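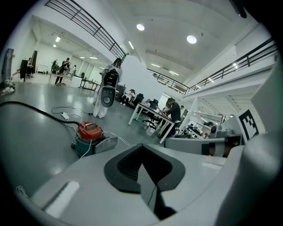

April, 4:40 pm. Second attempt at the marker re-anchoring thing, and this time I think we have a result worth writing down! Short version for Golshifteh, who asked at lunch: we stopped trusting the gripper's own tracking over long stretches and now let it drift, then snap it back whenever a fiducial comes into view. The one on the white panel above the arm is doing most of the work, at least while the gripper is up at this end. It's big, it's flat, and the pattern is plain black and white, so the detector likes it. The floor is another story (gray and glossy, so the feature tracker happily locks onto reflections of the ceiling lights and then wonders why they slide around when we move).

What I ran: 20 passes with the hand-held gripper, same start pose, same loop out toward the white table and back. I tried to walk at a normal speed and not do the careful museum walk I do when I know I'm being recorded. Logged everything under the Drulach folder, raw and corrected side by side. Tsung-han, please don't rename them again, the plotting script looks for the old names and I spent half the morning on that.

Results so far. Raw tracking closes the loop badly, same as last time, and the error is nearly all in yaw, which I did not expect. With re-anchoring on, the end pose lands where it should on every pass but 2. Both bad ones have the same signature: the marker is seen at a steep angle, the pose flips to the mirror solution for a moment, and the filter believes it. Pass 7 has the flip right at frame 1217 if anyone wants to go look. You can see the whole trajectory tip over and then stay tipped, very dramatic.

Fix I'm trying next is dumb but cheap: keep both candidate poses, compare each with the last good orientation, throw away the one that needs an impossible jump. Ülle thinks we should just reject anything past a certain viewing angle and be done with it. She may be right, but then we lose the anchor on the way back, where we need it most. Maybe do both and compare? I'll put it in as a switch.

Other stuff while I remember:

- People moving through the space don't seem to hurt much. I half expected the error to get worse with a crowd in view and I can't see it in the plots. Would like to check this properly, my eyeballs are not a statistic.
- Feature cap is at 2000. Halving it made things faster and no worse, but I only tried it on one pass so don't quote me.
- Exposure is still on auto. Sheyla says lock it. Yes, I know, I keep forgetting until I'm already walking.
- Time sync between the arm log and the gripper log was fine today, no idea why, I didn't touch it.

To do: rerun the two bad passes offline with the jump check, then 20 fresh ones with exposure locked. Tzu-hsuan has the Wukwood calibration board, need it back before I redo the intrinsics.

5:15 pm. Jump check is in. Pass 7 comes out clean. The other one still flips, later than before, and recovers by itself. Leaving it running on the full set and going home.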